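Ticket 1711
Facilities Support, Prindorton Staff Shop
Subject: Gray tray at counter and drinks shelving
Reported by: Nadine Sayegh
Assigned to: Josefina Zapata
Priority: 2
Status: Open

The requester reports that the tray supplied by Gunance for returned items does not sit fully back on the upper shelf, and that its front rim projects over the shelf lip. The requester also asks whether the marks on the tray floor are grounds for replacement.

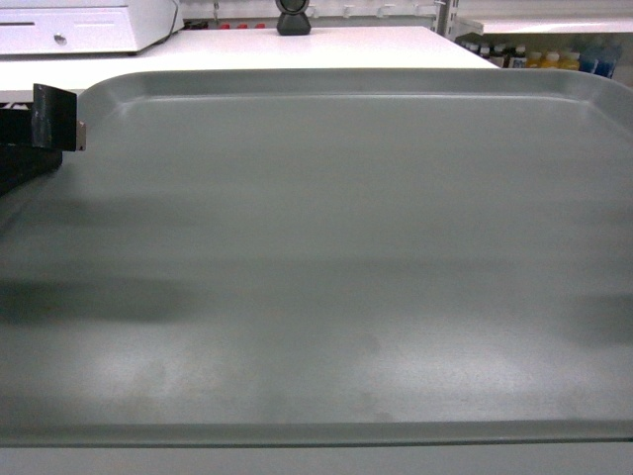
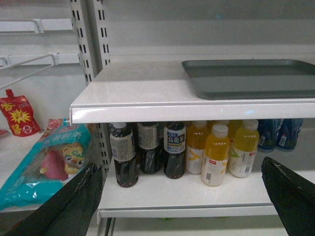

Gray tray, empty.

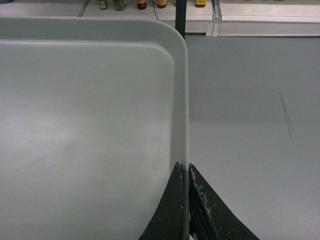
Prindorton, Tue 18 April

The overhang at the front of the upper shelf is slight and is visible in the second picture. The bottled tea and the yellow drinks are stocked on the shelf below. Staff are asked to leave the tray empty until this ticket is closed.

The smudges and worn areas on the tray floor have been recorded as surface wear. The supplier does not replace trays for appearance alone.

Action: J. Zapata to measure the depth of the upper shelf and compare it with the tray. If the tray is too deep, a smaller size will be requested under order line 61.

Copy to: Dalal Nasrallah, Purchasing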